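Hetcombe Community Workshop
Workplace Safety Inspection: Checklist and Comments
Area inspected: ground floor, timber bay, store and kitchenette
Inspected by: Siebe Jansen
Reviewed by: Ward Bosman
Month of inspection: June

Ratings: S = satisfactory, A = action required, N/A = not applicable. Comments are recorded against every item rated A and against other items where the inspector considers a note useful to the next inspection.

1. Access and egress

1.1 Front and rear exits unlocked during occupancy: S
1.2 Exit doors open fully from the inside without a key: A
The rear door binds on the threshold in its last part of travel. Gellanari Joinery has been asked to plane the lower edge and refit the weather seal.
1.3 Illuminated exit signs operating: S
1.4 External path and ramp in sound condition: A
Leaf litter had collected against the handrail side of the ramp. The path is to be swept before the morning session and again after heavy rain.

2. Fire safety

2.1 Extinguishers mounted, tagged and in date: A
The tag on the unit beside the store is illegible. The service provider is to issue a replacement at the next visit. The pressure gauge reads within the normal range.
2.2 Fire blanket in kitchenette: S
2.3 Evacuation diagram displayed and correctly oriented: A
The diagram at the rear entry still shows the former office as a meeting room. A revised copy is to be posted at both entries.
2.4 Evacuation drill conducted within the past 12 months: S
The building was cleared in 97 seconds. The assembly point was understood by all persons present, although the sign-in book was left on the counter and had to be reconciled afterwards.

3. Benches, work surfaces and lighting

3.1 Work surfaces stable and level: S
3.2 Surfaces free of splinters, raised grain and exposed fixings: S
3.3 Lighting adequate for the task, without distracting glare or heavy shadow: A
Shadow on pale surfaces makes small offcuts and hand tools harder to pick out. Supervisors are to check the light at bench height at the start of each session and adjust the blinds accordingly.
3.4 Material and stock pieces placed so that they cannot roll or fall: S

Surfaces and stock pieces, item 3:

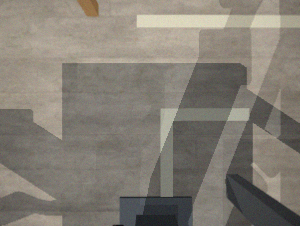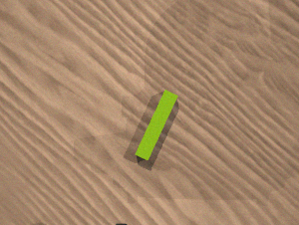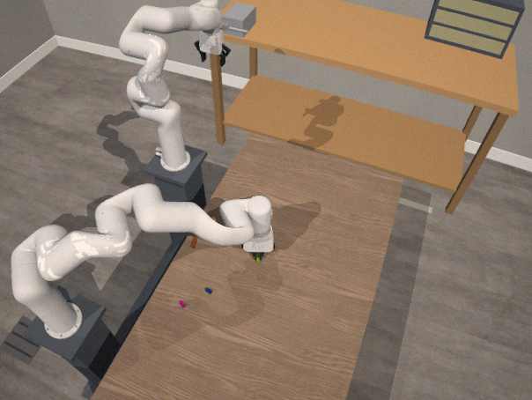 3.5 Bench edges clear of overhanging clamps and cords at close of session: A
Two sash clamps were found projecting into the walkway beside the timber rack. Clamps are to be returned to the wall rail at the end of each session. This matter was also raised at the previous inspection.
3.6 Anti-fatigue matting flat and secure: S

4. Electrical

4.1 Portable equipment tested and tagged: A
The Sunero bench sander carries an expired tag. It has been withdrawn from use and placed in the store with an "Out of Service" label. It is not to be returned to the floor until tested by a competent person.
4.2 Residual current devices tested: S
4.3 Extension leads not used as permanent wiring: A
A lead runs from the kitchenette to the battery charger. An additional outlet has been quoted at $200 and is awaiting approval. In the interim the charger is to be relocated beside the existing outlet.
4.4 Switchboard clear and labelled: S

5. Dust and ventilation

5.1 Extraction operating at each fixed machine: S
5.2 Collection bags emptied before reaching the marked line: A
The bag on the Wuyts extractor was above the line. It was emptied during the inspection. The weekly roster is to name the person responsible.
5.3 Respirators available in a range of sizes: S
5.4 Dry sweeping not used for fine dust: S
Members were reminded at induction to use the vacuum unit.

6. First aid and amenities

6.1 First aid kit stocked and accessible: A
Saline and medium adhesive dressings require replacement. The contents list should be re-laminated.
6.2 Eyewash bottle sealed and in date: S
6.3 Hot water tap labelled: S
6.4 Chemical store locked and safety data sheets current: S
The register was compared with the shelf contents and no discrepancies were found.

Summary of actions

Items 2.1, 4.1 and 5.2 are to be completed within 5 working days. Item 4.3 is to be referred to Ward Bosman for approval of the quoted work. All remaining items rated A are to be closed before the next scheduled inspection, and the date of completion entered in the register held at the front counter.

Questions concerning this checklist should be directed to Siebe Jansen.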